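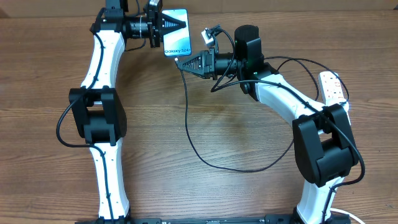 ## 3.2 Phones and their cables

**Figure 4.** Light-blue item with the lettering "Galaxy S24+" and a thin black cable, over the brown wooden tabletop.

The second group of tasks concerns small things that people keep on a desk. In the household survey by Lindgren and Serrano, 95 homes answered, and the phone cable was the item most often named as "always in the way". We therefore treat phone and cable as one pair – the cable is thin and bends easily, while the phone keeps its shape (Figure 4). Homes in Drarnia used the same table for eating and for charging, and we return to this in Section 4.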